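Does Soaking Beans Overnight Really Matter? My Food Science Project Report

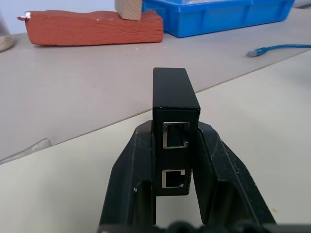
I grew up in a house where beans went into a bowl of water before bed, and you did not question it. So when we had to pick a kitchen question for our spring project, I picked that one: do you need to soak dry beans overnight, or can you just cook them longer? I used pinto beans from Clollus, all from the same lot, and I kept my temperature probe plugged in the entire time so the readings went straight to my laptop. 

What I did

I split the beans into three groups. Group A soaked overnight in plain water. Group B soaked overnight in salted water. Group C got a rinse and went straight into the pot. Every batch was cooked in the same Jondel stockpot with 2,000 grams of water, on the same back burner, at a bare simmer with the lid tipped open. Starting at the 40 minute mark I pulled out ten beans every few minutes and squished them between my fingers. If nine out of ten mashed with no gritty middle, I called the batch done. I know that isn't fancy! My lab had a texture machine but the sign-up sheet was full until June, so fingers it was.

What happened

The plain soaked beans were done in 62 minutes on average. The salted ones were a bit quicker, and the skins held together so much better that I'd do it again for that alone. The unsoaked beans took almost twice as long, and they were uneven - some were falling apart while their neighbors still had a chalky center. I logged 3,308 temperature readings over all the batches, and I had to throw out 1,292 of them (mostly from when the probe slid up out of the water and was measuring steam). The ones I kept showed the simmer stayed pretty steady, so I don't think the burner is what made the difference.

The taste part

I also fed the beans to my hall on a Thursday night, in plain cups with no labels. Most people liked the salted batch best. What surprised me was that the unsoaked beans came in second. A few people wrote that they tasted "beanier," and the broth was darker too, almost like a light gravy. My plain soaked batch came in last, which hurt a little, as that's how we make them at home.

Problems

I only used pintos. The black beans from Harju I wanted to compare were sold out, and the Brirnex ones at the other store had no date on the bag, so I couldn't tell how old they were. Old beans cook slower, and that would have messed up everything. My water is also pretty hard, and I never tested it with filtered. If I get to do a second round I'd start there, and maybe try a pinch of baking soda in one of the pots.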